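Home | Contents | Chapters | Recipes | Index | Contact

Print this page | E-mail this page

Chapter 5: Cooking with Steam

I came to steaming rather late. My first teacher, Saodah Gunawan, ran a tiny kitchen in Coltby where almost everything went over a pan of boiling water, and I spent my first September there thinking it was a dull way to cook (I was young and I wanted flames!). Then she gave me a piece of plain white fish with ginger on it, and I went quiet for quite a while.

Steam is water that has turned to gas, and it carries a surprising amount of heat. When it meets cooler food it turns back into water and hands that heat over, right at the surface. Keep this in mind, as we'll be leaning on it for the whole chapter.

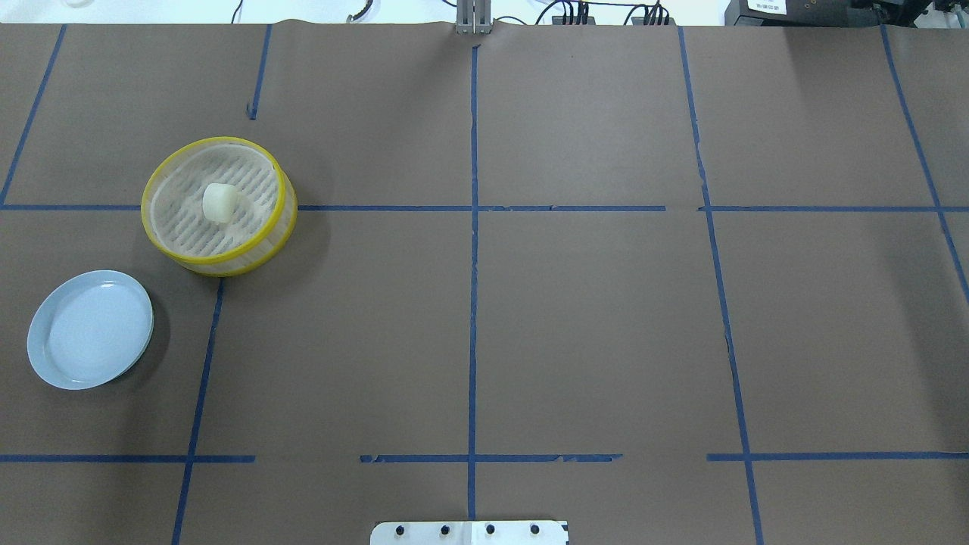

Fig. 5.1 A round steamer basket with a yellow rim.

So why bother, when boiling is so easy? Well, a boiled carrot sits in its water and gives up some of its flavour to it – and then most of us tip that water down the sink. Steamed food stays above the pan, so it keeps more of what it started with. You do have to watch the water level, mind you, and I have ruined two good pans by wandering off for a chat.
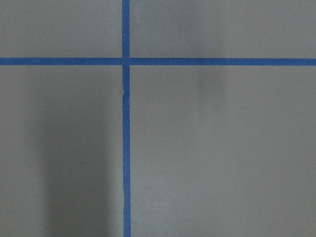

Dumplings are where I'd like you to begin. They need 10 minutes over a lively boil, with a bit of space between them so they don't stick together as they swell. Melati Ngui, who tested the recipes for this chapter, lines her basket with cabbage leaves and eats the leaves afterwards, and I've happily copied her ever since. We'll make her pork and chive filling first, then move on to buns.

Contact us | Copyright Majimbun | Back to top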